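## 4. Organisation du plan de travail au poste de séparation

### 4.1. Périmètre

La présente section traite du seul poste de séparation manuelle, situé entre la sortie de presse et le conditionnement en cartons. Les pièces y arrivent en vrac, encore mêlées à leurs canaux d'alimentation. Le moulage lui-même, décrit en section 3, n'est repris ici que pour ce qui concerne l'état des grappes à leur arrivée. L'atelier étudié appartient à Grinico et assemble les éléments de la gamme Tirkix, dont tous les composants de carénage sont injectés dans une même teinte bleu-vert. Cette uniformité de couleur a une conséquence directe sur le tri : pièce bonne, carotte et rebut ne se distinguent que par la forme.

Le corpus comprend 176 cycles de prise, répartis sur 10 séances. On appelle cycle l'intervalle compris entre le premier contact d'une main avec un élément du tas et la dépose de cet élément, ou de ce qui en a été détaché, en un autre point du plan. Les cycles interrompus par un déplacement de l'opérateur hors du poste ont été écartés avant codage.

### 4.2. Description du poste

Le poste est constitué d'une table à plateau gris, sans bac ni séparateur fixe. La matière y est disposée en amas latéraux, et la partie centrale, du côté de l'opérateur, reste dégagée. Nous désignons par *zone A* l'amas de gauche, par *zone B* celui de droite et par *zone C* la plage libre intermédiaire. Une bande plus étroite, au bord opposé à l'opérateur (*zone D*), reçoit par moments des éléments cintrés posés entre les deux amas. Aucune de ces zones n'est matérialisée au sol ni sur le plateau ; leur découpage relève de l'analyse.

Les éléments présents appartiennent à des familles de formes nettement différentes. Les panneaux plats, dont certains sont percés de petits trous de vis en périphérie, se saisissent à pleine main et se présentent facilement à hauteur des yeux. Les bras et cadres courbes s'accrochent entre eux par leurs crochets et leurs boucles, ce qui complique l'extraction. Les fragments de canaux, minces et irréguliers, s'insèrent dans les vides des deux familles précédentes.

L'outillage relevé sur le plateau est réduit. Un couteau utilitaire à manche or et jaune est posé en zone C, sous le panneau tenu par l'opérateur, lame tournée vers le plateau ou vers l'extérieur selon les séances. Un linge gris-bleu clair se trouve à droite.

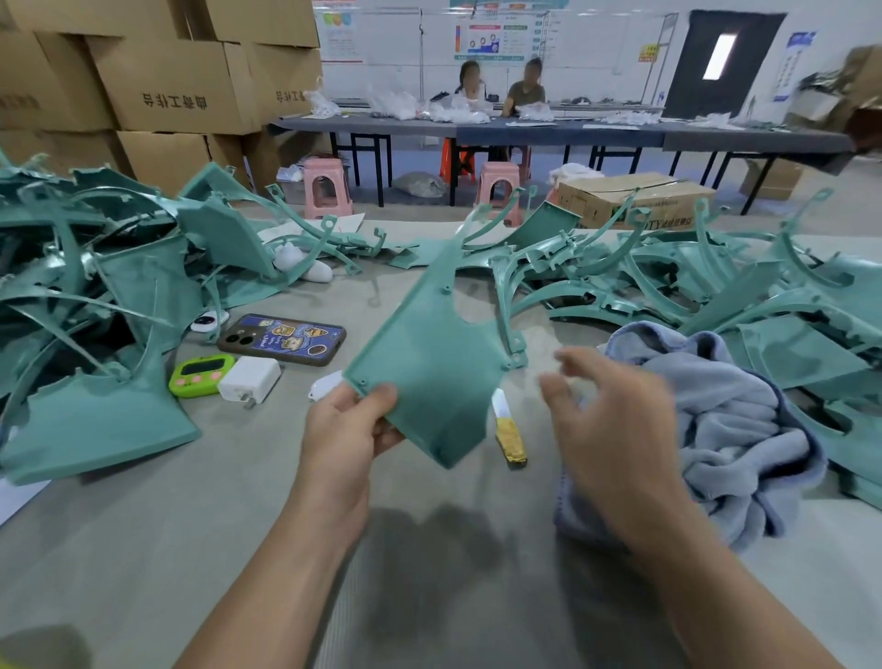 Lakmal Nanayakkara objecte, dans sa relecture du protocole, que la zone C ne devrait pas être qualifiée de « libre » : elle est réservée, et l'opérateur la défend contre le glissement des deux tas. Selon la même relecture, un plateau plus large ne changerait rien, car la matière s'étalerait jusqu'à retrouver la même largeur centrale. L'objection est recevable sur le premier point et nous conservons le terme de *plage réservée* dans la suite. Sur le second, nos données ne permettent pas de conclure, toutes les séances ayant été relevées sur des plateaux de mêmes dimensions.

### 4.3. Codage des prises

Chaque cycle a été codé indépendamment par deux analystes, à partir d'une grille comportant deux niveaux. Le premier niveau retient la zone d'origine (A, B ou D) et la main qui saisit. Le second qualifie l'extraction :

- *directe*, lorsque l'élément quitte l'amas sans entraîner ses voisins ;
- *traînée*, lorsqu'il est tiré sur le plateau avant d'être soulevé, ou sans l'être ;
- *accrochée*, lorsqu'un autre élément au moins suit le mouvement et doit être détaché.

Les désaccords ont été tranchés par Ynyr Meredith. Ils portent presque tous sur la frontière entre extraction directe et extraction traînée, que la grille initiale définissait mal. La règle adoptée est la suivante : une extraction est dite traînée dès lors que l'élément reste en contact avec le plateau au-delà du pied de l'amas. Un runner mince saisi par son extrémité et amené vers le centre entre donc dans cette catégorie, même si la main le soulève ensuite.

Le mouvement de la main opposée a fait l'objet d'une annotation séparée. Trois états sont distingués : main active (elle tient, plie ou coupe), main d'appui (elle retient l'amas) et main en attente (elle repose sur le plateau ou au-dessus de celui-ci, sans contact avec la matière). L'état d'attente ne préjuge pas de l'inactivité. Les doigts fléchis au repos peuvent traduire une préparation à la prise suivante, et la grille ne cherche pas à séparer les deux cas.

### 4.4. Objets sans fonction dans la gamme opératoire

La feuille de poste, établie par le bureau des méthodes Ifans, ne mentionne que la matière, l'outil de coupe et le linge. Les relevés font apparaître d'autres objets sur le plateau : téléphone posé face contre table, minuteur de cuisine vert citron à boutons roses, bloc d'alimentation blanc, petit appareil blanc à face sombre arrondie. Ils sont regroupés au bord de l'amas de gauche, du côté de l'opérateur, et occupent une fraction de la plage réservée.

Cette occupation n'est pas neutre pour l'analyse spatiale. Le groupe d'objets se comporte comme une butée : l'opérateur évite de tirer de la matière à travers lui, et les trajectoires issues du bas de la zone A le contournent par le haut. La surface utile de la plage réservée s'en trouve décalée vers la droite. Nous avons donc défini son axe à partir du bord droit du groupe d'objets, et non du milieu géométrique du plateau. Les trajectoires recalculées avec l'axe géométrique donnent une dissymétrie entre zones A et B qui disparaît en grande partie après correction.

Le contour du groupe d'objets a été relevé à chaque séance, parce que sa composition varie. Un étui d'écouteurs blanc apparaît ainsi à droite du bloc d'alimentation dans la configuration de la figure 4, où le linge bleu clair est en partie recouvert par l'amas de droite. 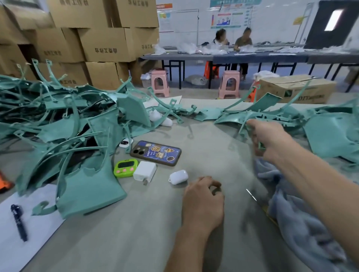
**Figure 4.** Extraction codée « traînée » en zone B : main droite sur un canal mince, main gauche au repos sur le plateau.

### 4.5. Morphologie des amas

La hauteur des amas n'a pas été mesurée. Leur profil a été classé visuellement en *étalé* ou *dressé*, ce dernier terme désignant un tas dont plusieurs éléments longs dépassent la masse principale. Le profil dressé caractérise surtout la zone A de la figure 4, où des canaux courbes se tiennent debout au-dessus de l'empilement. Il résulte de la rigidité des éléments et de leurs extrémités en crochet, qui les maintiennent en position sans appui extérieur.

Un amas dressé offre des prises faciles en partie haute, mais ces prises sont fréquemment accrochées. Un amas étalé offre davantage de prises traînées, à hauteur de plateau, et sollicite moins l'élévation du bras. L'ordre de prélèvement observé n'est pas systématique : les opérateurs passent d'un régime à l'autre au cours d'une même séance, sans que le changement coïncide avec un apport de matière.

La méthode Ekeck, utilisée par Grinico pour le chiffrage des temps, attribue une durée unique à la prise en vrac. Elle suppose un amas homogène et des éléments indépendants. Aucune de ces hypothèses n'est satisfaite pour des cadres courbes à boucles, et l'écart est d'autant plus gênant que l'étape de démêlage n'y figure pas comme opération distincte. Nous proposons de la coder à part, avec pour début le premier mouvement simultané de deux éléments et pour fin leur séparation complète.

### 4.6. Limites

Le codage repose sur l'observation du plan de travail et ne renseigne pas sur l'effort exercé. Une traction sur un canal coincé et une traction sur un canal dégagé reçoivent le même code si le trajet est identique. L'état de surface des pièces après séparation n'a pas été contrôlé, de sorte qu'aucun lien ne peut être établi entre le type d'extraction et la présence de bavures ou de marques.

Le linge posé à droite n'a pas été traité comme une zone. Il est tantôt découvert, tantôt engagé sous la matière, et les cycles où un élément est saisi au-dessus de lui ont été rattachés à la zone B. Une seconde campagne, prévue en juin, reprendra la même grille avec un relevé distinct pour cette surface.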